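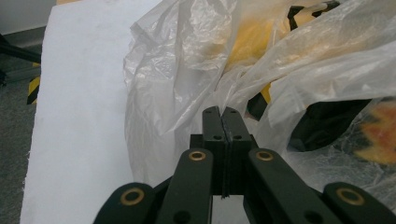 One owner of the earlier model wrote in to say that the drain hose should be fitted before the cabinet is pushed back to the wall, and that the old edition of this guide had the two jobs in the wrong order. The order has been changed in this edition. Owners who set up a unit from the old guide do not need to repeat the work if the hose is already seated and the drain test in step 21 has been passed.

Section 4. Placing and Connecting the Dehumidifier

This section applies to the Palleden basement dehumidifier, with or without the Tuvard lift pump. Read all of it before moving the cabinet. Electrical ratings are on the plate behind the filter door.

4.1 Before you start

Tools needed: a level, a flat screwdriver, a utility knife, a tape measure, and a bucket. The pump kit also calls for a drill with a masonry bit if the discharge line is to be clipped to a block or concrete wall.

CAUTION: Keep the cabinet upright. If it was shipped or stored on its side, stand it upright and leave it unplugged for 40 hours before the first start. Starting a compressor before the oil has drained back can damage it, and the warranty does not cover this.

CAUTION: Plastic bags and film used in packing can suffocate small children. Put them in a closed trash container as the parts are unpacked.

1. Open the carton from the top and cut the two straps. Do not cut down the carton sides with the knife blade extended.

2. Lift off the foam cap. The parts bag is seated in the cap and is easy to throw out with it.

3. Check the parts bag against the packing list. It should contain the drain hose, the hose clamp, the threaded adapter, the rubber washer, and the spare filter. The casters are packed in the water bucket inside the cabinet.

4. Tilt the cabinet no farther than needed to clear the lower foam and set it on the floor. Two people should do this.

5. Pull off the tape that holds the bucket, the filter door, and the louver. A strip of tape is also placed over the float inside the bucket. The unit will show a full bucket until this strip is removed.

NOTE: Keep the carton and foam until the drain test has been passed. Units sent back in other packing are often damaged on the way.

4.2 Choosing the location

The unit draws air from the front and discharges it at the top. It works best near the middle of the space, but most basements need it close to a drain and an outlet, and that is acceptable if the clearances below are kept.

Clearance at the front: 15 inches.
Clearance at each side: 7 inches.
Clearance at the rear: 7 inches.
Clearance above the louver: 40 inches.

A wall corner is the poorest location. Air leaving the top is turned back to the intake, the humidity sensor reads its own dry discharge, and the unit shuts off while the rest of the basement stays damp. If a corner cannot be avoided, set the louver to point away from both walls and run the fan on High.

Do not place the unit:

in a closet or under a stair with the door closed
within 7 feet of a clothes dryer or water heater
on carpet, foam mats, or loose boards
in a crawl space, unless the crawl space is sealed and has a solid floor
under a pipe that sweats or drips

Room temperature matters as well. Below the lower limit printed on the rating plate, frost forms on the coil and the unit spends much of its time in defrost. In an unheated basement, expect low water output from the late fall until March. This is normal, and a lower humidity setting will not improve it.

NOTE: Close basement windows and the door to the stairs before the unit is started. Open floor drains with a dry trap also let in damp air. Pour a quart of water into any drain that is seldom used.

4.3 Leveling

The condensate tray has a slight fall toward the rear drain port. A cabinet that leans forward will hold water in the tray and may drip inside the cabinet when it is moved.

6. Push the four casters into the sockets until each one clicks. The locking casters go at the front.

7. Roll the cabinet to its place and lock the front casters.

8. Lay the level on the top panel from side to side. Correct any lean with the plastic shims supplied with the casters.

9. Turn the level and check from front to rear. The bubble should be centered or slightly toward the front, which means the rear is level or slightly low.

10. Press on each top corner in turn. If the cabinet rocks, add a shim under the caster that lifts.

On old floors that slope toward a center drain, it is usually easier to turn the cabinet so that its rear faces the drain than to shim it against the slope.

4.4 Draining by gravity

Use this method if the floor drain, sump pit, or sink is lower than the drain port at every point along the hose. If the hose has to rise anywhere, use the bucket or fit the lift pump (see 4.5).

11. Unplug the unit. Pull it far enough from the wall to work behind it.

12. Unscrew the cap from the drain port. Save the cap. It must be refitted if the unit is later used with the bucket.

13. Set the rubber washer in the adapter, flat side out. Thread the adapter on by hand until it stops, then turn it one quarter turn more. Do not use pliers.

14. Slide the clamp over the hose, push the hose onto the adapter as far as the raised ring, and tighten the clamp with the screwdriver.

15. Run the hose to the drain with a steady fall. Cut off the extra length. A coil of spare hose lying on the floor will hold water and in time will block with slime.

16. Leave the end of the hose above the water line in the drain or pit. A hose end under water can airlock and send water back to the tray.

17. Secure the hose so that it cannot be kicked out of the drain. Two clips are enough for most runs.

The supplied hose is 13 feet long. Any garden hose with a standard female fitting can be used in its place, but the run should not be more than 40 feet. A longer run needs a larger pipe.

CAUTION: Do not drain the unit into a floor opening that leads to bare soil next to the foundation. The water will return through the slab or wall.

4.5 Draining with the Tuvard lift pump

The pump raises water up to 15 feet above the floor. It is sold in a separate kit and has its own cord.

18. Set the pump on the floor behind the cabinet, on the same level surface. The inlet must be lower than the drain port. Connect the two with the short hose from the kit, following steps 12 through 14.

19. Push the clear discharge line into the outlet fitting until it bottoms. Pull back on it lightly. A line that comes out was not cut square; trim the end and repeat.

20. Carry the line straight up, then across with no sags, and end it in a laundry sink, a standpipe, or outdoors on ground that falls away from the house. If the line ends outdoors, disconnect it before freezing weather.

The pump has a safety lead with two spade ends. Connect it to the terminals marked AUX on the rear of the dehumidifier, after removing the jumper. With the lead in place the compressor stops if the pump tank fills. With the jumper left in, it does not, and the tank will overflow.

Both cords must reach a grounded outlet without an extension cord. If the circuit also serves a freezer or a sump pump, move one of them. A tripped breaker on a sump circuit may not be found for days.

4.6 Drain test

21. With the unit still unplugged, remove the bucket and pour one quart of water slowly into the tray opening above the float. Water should leave the hose end within a minute. With the lift pump, plug in the pump first and listen for it to start.

22. Wipe the adapter, clamp, and pump fittings with a dry paper towel. Any damp spot on the towel is a leak. Reseat the washer and test again.

23. Replace the bucket. The unit will not run without it, even when a hose is connected.

24. Roll the cabinet back to its final position, keeping the rear clearance in 4.2, and check that the hose is not kinked behind it. Check the level once more.

4.7 First run

25. Plug in the unit. The display shows two dashes and then the room humidity.

26. Press MODE until the word Continuous is lit. Set the fan to High.

27. Leave the unit in this mode for 40 hours. Concrete, framing, and stored goods give up moisture slowly, and the reading will often rise again each time the compressor rests.

28. Press MODE until Auto is lit and set the target humidity. A setting of 50 percent suits most basements.

The sensor is accurate to within a few points. If a separate gauge is used to check it, place the gauge across the room, away from the discharge air, and allow it several hours to settle. The Skastier wireless gauge can be paired with the unit and will then take the place of the built-in sensor; see Section 6.

A faint smell from the coil is common during the first day. Gurgling after the compressor stops is refrigerant settling. A loud buzz followed by a click, repeated every few minutes, is a compressor that is failing to start. Unplug the unit and contact Wongsuwan Service, with the serial number from the rating plate at hand.

NOTE: After any power failure the unit restarts by itself in the last mode used. There is a seven-minute delay before the compressor comes on. The fan may run during this time.

Continue with Section 5, Filter and Coil Care.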